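3.2 Shared cooking at family celebrations

The second group of entries concerns birthdays and other small celebrations held at home. Of the 14 households in our study, 10 described at least one occasion in June when the guest of honor also helped to prepare the meal. This was a surprise for us, as the earlier literature mostly treats the birthday meal as a gift made by others. In the diaries the cooking itself is often given more space than the eating. One participant in Prestmont wrote two pages on the rolling of dumplings with her sister, and only one line on the dinner.

The division of work followed age less than we expected. Older relatives usually decided the dish, but the younger ones controlled the timing and the music. In three households the visitors brought their own knives or pans, and this was mentioned with some pride. Disagreements were also recorded – mostly about salt, and about who may open the oven – but they were written down in a light tone, and the same people cooked together again within the month.
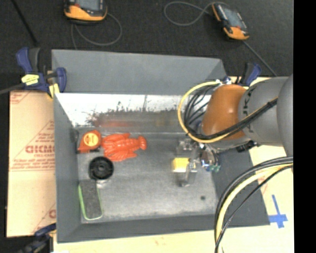

Figure 3. Gray open-topped box with the arm reaching in from the right.

3.3 Coding of the diary entries

All 2,710 entries were read by Anjana Jayawardena and Yhon Nina, who worked separately and compared their codes at the end of each week. An entry could receive more than one code, for example "visit" and "shared cooking". Where the two readers did not agree, the entry was discussed until one reading was accepted. Entries from the Vasiliu household were partly written in a second language, and for these we used the translation which the family itself provided. Entries that arrived after 01/07/2024 were not coded.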